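Home Reviews Workshop Paper & Tape Archive Contact

We use cookies to remember your settings and count visits. Accept | Settings

Filed under: Reviews / Work Surfaces

Nitov brown table paper and Luvo blue painter's tape: long-term review

By Pascal Kuhlmann
10/1/21

The two products are sold separately. I am reviewing them together, as most buyers will use them that way: heavy paper to cover a table, and low-tack tape to divide the cover into working areas. I bought both from Frerichs at list price in August and have used them on a large flat work table for 7 weeks.

Paper

Nitov lists the paper under the shade name Gumwood. It is a dark brown, a good deal darker than ordinary kraft wrapping, with a matte face on both sides. The matte face was my main reason for choosing it. My previous cover was a coated white sheet which threw the overhead lights straight back at me, and small light-colored parts disappeared on it. On the dark stock a white object has a hard, clear outline and overhead light is spread out enough that I have stopped moving my head to see past it.

The sheet comes on a roll and holds its curl. I cut it long, turned it face down and left it under boards overnight before fitting it. That took out most of the curl along the length. It did not take out all of it at the cut edge, and the far edge still ripples and lifts a little near one corner. Pulling the sheet tighter moves the ripple along the edge and does nothing to remove it. A second night under boards might have helped. I did not go back and do it.

Surface wear has been low. The paper resists scuffing from cardboard, plastic and light metal. It does show pale dust and small pale specks much more readily than a lighter stock would, and wiping with a dry cloth removes some of them and leaves others. Buyers who need a clean-looking surface for customers should take the lighter shade. Water is the other weak point. A spill dabbed up at once left the sheet slightly cockled at that spot, and it never went fully flat again.

Tape

The Luvo tape is a crepe painter's tape in dark blue. Against the brown the lines can be read from standing height, though contrast is moderate. Yellow or white would be easier to see. I stayed with blue for the adhesive, which is the mildest in the Luvo range and the only one the supplier would recommend for uncoated paper.

I laid out a grid of roughly rectangular cells in three rows, with long lines running the width of the table and others running front to back. The cells serve as parking areas: incoming items, items being worked on, finished items.

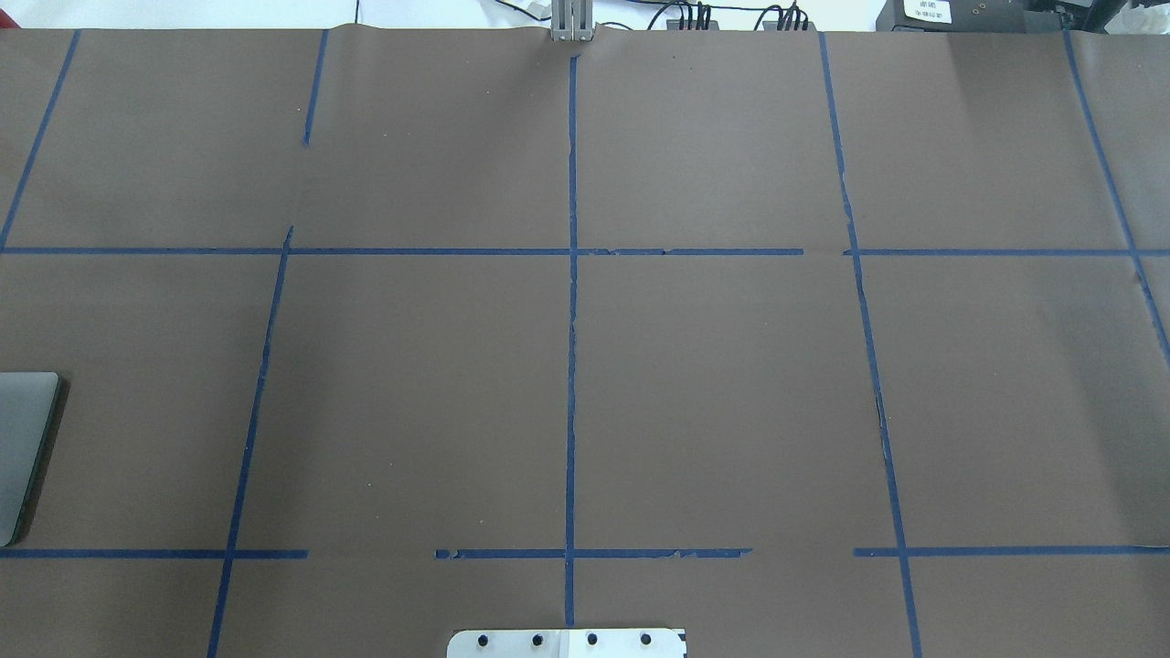
Luvo tape on Nitov Gumwood paper. Both horizontal lines are made up of separate pieces, with gaps between them.

Laying the tape is easy. It unrolls without jerking and can be lifted and reset in the first few minutes without marking the sheet. Long runs want to drift. I used a straightedge for the center line and laid the others by eye, and the difference is plain to anyone who looks. One of the verticals does not line up with the short strip beyond it. For parking areas this is of no consequence. For measured work it would be, and I would snap a line first.

Tear behavior is poorer. Torn by hand, the tape leaves a frayed end more often than a square one, and the frayed end is where later trouble starts. Sleeves and the corners of boxes catch it, a small flap stands up, and the next thing dragged across takes a piece away. The lower horizontal line has suffered most, being nearer the front of the table. Pieces cut with a knife have held their ends much better than torn ones under the same traffic. I now cut every end.

Removal was tested on an offcut at three intervals. After 5 days the tape came away clean. After 16 days it came away clean if pulled back slowly at a low angle, and raised a light fuzz if pulled straight up. At the end of the seven weeks it took surface fiber with it at any angle I tried. The adhesive stays mild, but the paper has no coating to protect it. Anyone who expects to change the layout should do so within the first two weeks or plan on replacing the sheet.

Use as a marked surface

With the grid down, the cover does its job. Objects set in a cell stay where they are put, as the matte face has enough grip to stop light items sliding when the table is bumped. A disposable cup is a fair test for this, being light and narrow at the foot. On the bare coated sheet I had before, an unfilled paper cup would travel when a box was set down near it. On the Nitov paper it stays put. Set half on a tape line it is less steady, and I leave a small margin between the line and anything tall.

Visibility is good for the same objects. A small white cup against the dark brown can be picked out from the far end of the room, including just behind a tape line, and its shadow on the paper is soft with no glare around it. Gray and silver items also stand out well. Black ones do not, and black cable ties dropped on this sheet are a nuisance to find.
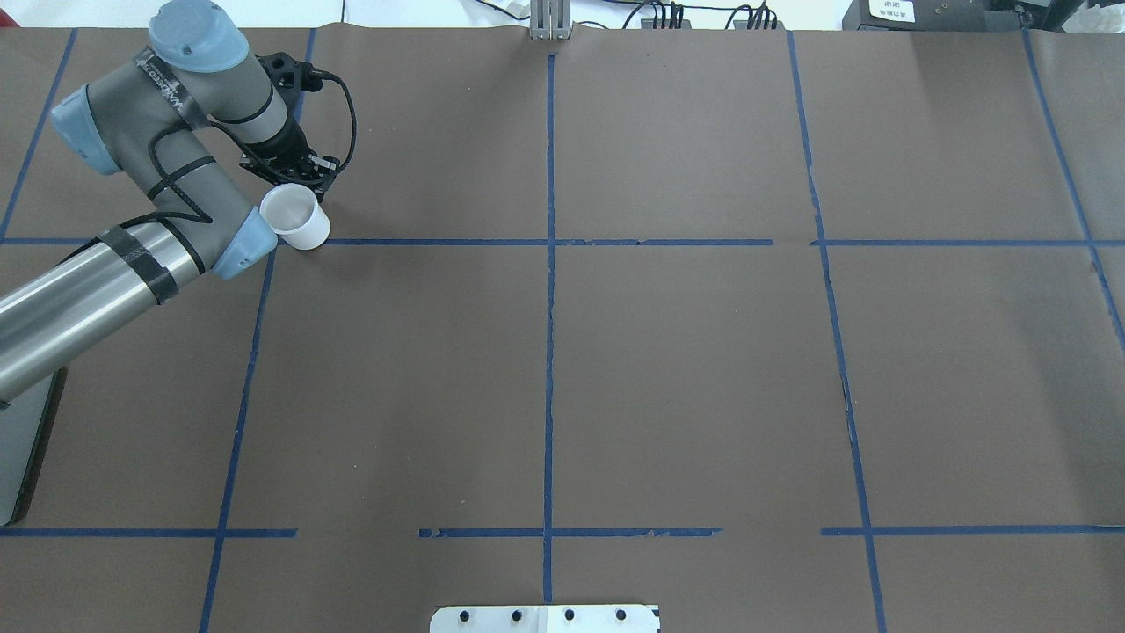
Installation notes

Cut the paper oversize and trim after fixing. Fix the far edge first, then smooth toward yourself with a dry roller. Work from the center line outward when taping, and press the tape down with a plastic card; finger pressure leaves air under the crepe, and those spots lift first. Where two pieces of tape meet, leave a small gap – an overlap makes a ridge that catches on everything.

I have tried doubling the tape on the busiest line. It lasted no longer than a single layer and was harder to get off.

Compared with the alternatives

A printed mat gives straighter lines and lies flatter, and costs several times as much for the same area. It also fixes the layout for good. Marker on paper is cheaper than tape and cannot catch on anything, but on a brown this dark only a paint marker shows up, and a wrong line stays wrong. I have returned to tape each time.

Ratings

Nitov paper, Gumwood shade: 4 out of 5. One point off for edge curl.
Luvo painter's tape, blue: 3 out of 5. Mild adhesive and easy handling, weak at torn ends.

I have ordered a second roll of the paper. For the tape I will use up what is left and try a wider one on the front line, with the ends cut.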